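Home | Bench Tips | Kitchen | Garage | Ask Us | Archive

Keep That Little Arm From Biting: Tips After My Pinched Thumb

I love having an arm on the workbench. I love it so much that I've talked two neighbors into getting one, and I'll happily talk you into it too! But in November mine closed on my thumb while I was straightening a block under the gripper, and I've been tidying up my habits ever since. The thumb is fine (a blue nail, a lot of ice, one very stern phone call with my sister). What follows is everything I changed.

First, what went wrong. I had the arm sorting small blocks, one piece got skipped, and I pressed pause and reached in. Pause on my controller, a secondhand Sterkeo, holds the joints still but leaves the gripper command waiting in line. When my sleeve brushed the resume key, the next thing in line was "close." So pause isn't stop! Read your manual for the exact words, and if it has separate entries for pause, stop and power off, learn all three before you put a finger anywhere near the jaws.

Tip: Rehearse in the simulator. I used to skip this and go straight to the real thing, and now it's my favorite part of the evening. Lay out your pieces on screen, run the job slowly, and watch the wrist on the way down. I look hardest at the last little bit before the fingers reach the wood, where a wrong table height will drive them straight into your bench top.

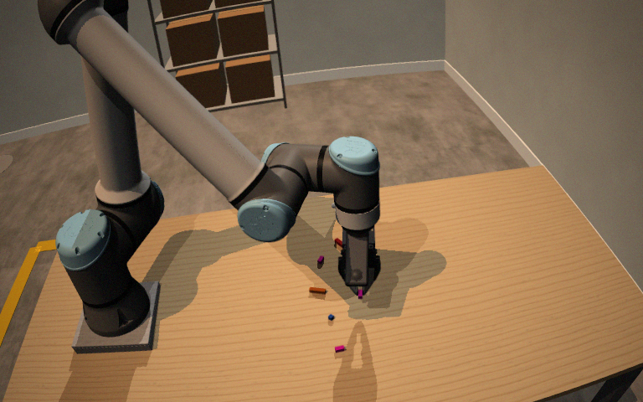 Block pickup in the simulator, gripper down close to the tabletop.

Tip: Give your pieces elbow room. Small blocks sitting near each other are how I ended up reaching in to begin with. If the open fingers would bump a neighbor on the way down, move the neighbor before you start.

Tip: Keep a poking stick. Mine is a 9-inch dowel with a rubber cap, and it hangs on a hook at the front of the bench. Anything that needs a nudge gets the dowel. It cost next to nothing and I adore it.

Tip: Put the stop button where your other hand lives. Mine was behind the monitor, which is a silly place for it. Now it's screwed to the front edge on the left, and I can slap it without looking.

Tip: Turn the speed down. I run new jobs at 37 percent until they've gone all the way through clean, then bring them up a bit at a time. Turn the grip force down too, if your gripper lets you. Light blocks need hardly any squeeze.

Tip: Sleeves up, rings off, hair back. Same as the drill press.

Tip: Write down the skips. I keep a spiral notebook by the bench, and when I went back through it, most of my missed pieces came late in a long run, after the table had been bumped. Now I check the base bolts before each session and the skips have nearly dried up!

If you do get pinched, hit stop, then use the manual release if your gripper has one. Find out where it is today, with the power off. Don't yank.

Filed under: Workshop > Bench Safety > Small Machines

Comments (4)

Rosalinda Villanueva
The pause thing got me too, only with a label feeder. I put red tape on the real stop and haven't mixed them up again.

Trinidad Magbanua
Does the dowel need to be wood? I have a plastic knitting needle that's the right length.

Marthinus Mofokeng
Trinidad, I'd go for wood, a needle could snap and fly. Great page by the way, I moved my button last night and it took me ten minutes.

Milagros Lacson
What do you do about table height in the simulator? Mine never matches the bench. I measured three times and the fingers still scraped.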